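Nadja Mayrhofer audits water meters for Kofler, a metering contractor in Prokberg. Her current job is a block of 10 flats with one shared supply.

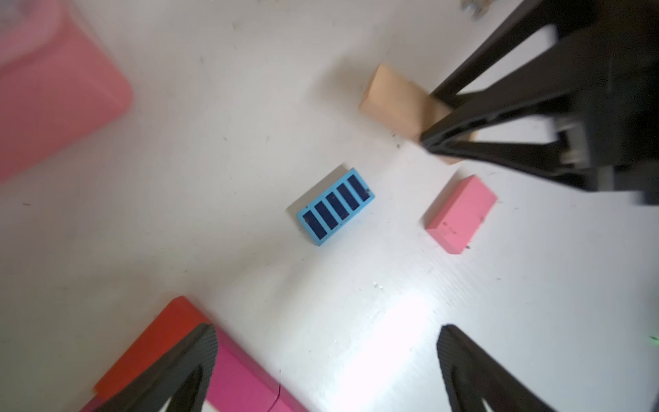
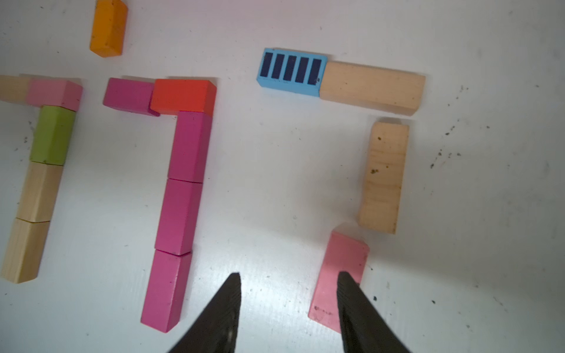
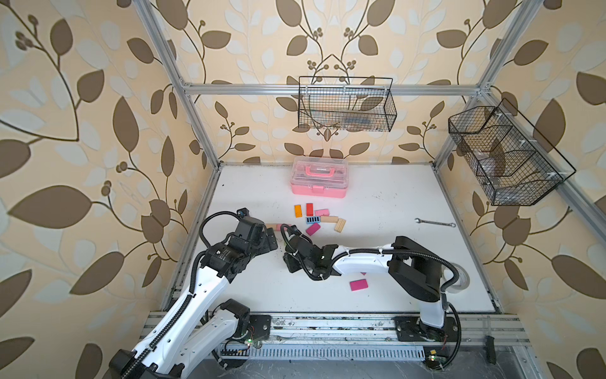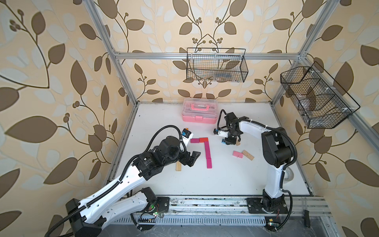 "The main meter recorded 3,785 litres overnight," she says. "The flat meters did not add up to that – they were short by 1,010." She suspects two worn valves in the riser. Dirk Van Rooij, the building's engineer, favours meter drift. "Old meters under-read at low flow," he says. "I would test those first." The bench test is booked for September.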